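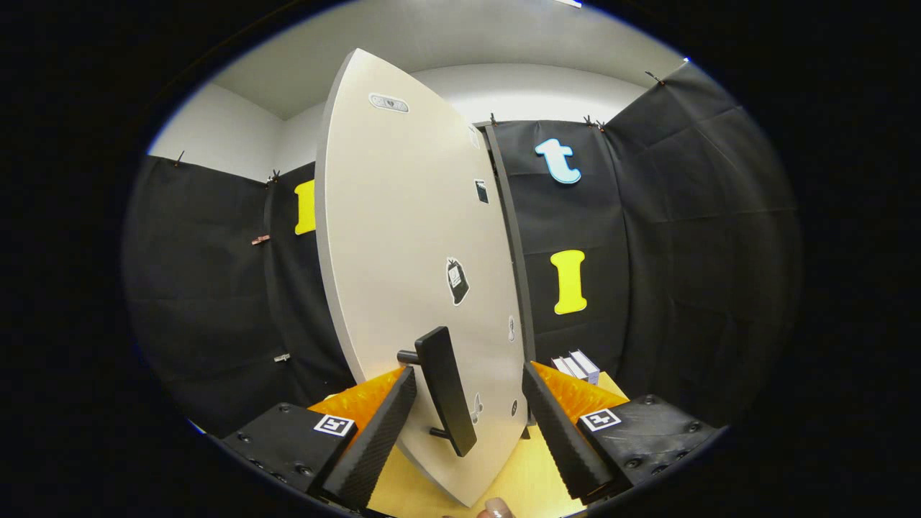

*The white board with its black handle, between the two fingers of the gripper.*

On Wednesday my colleague Miroslava Polishchuk asked me again when a robot will finally clean her kitchen. I work with grippers at Woltlow, so people think that I must know the date. I don't know it.

What I can tell is how it goes with one handle. For a person a handle is the easy part of any object, you take it and you don't think. For our fingers the angle must be right first. If they close a little too high, the thing turns in the grip and then it is difficult to put it down nicely.

In September we made 747 tries with different objects that have handles, and the robot dropped or lost 43 of them. My boss was happy with this number. Miroslava was not. She said that if she dropped so many pans, her husband would buy paper plates.

I think she is right about the home, but a shop floor is another story. There the same part comes to the same place all day, and a slow robot can still be useful. At home every drawer is a new problem. My own kitchen has roughly 20 things with a handle and I could not find two with the same shape.

Next week I want to try wet handles.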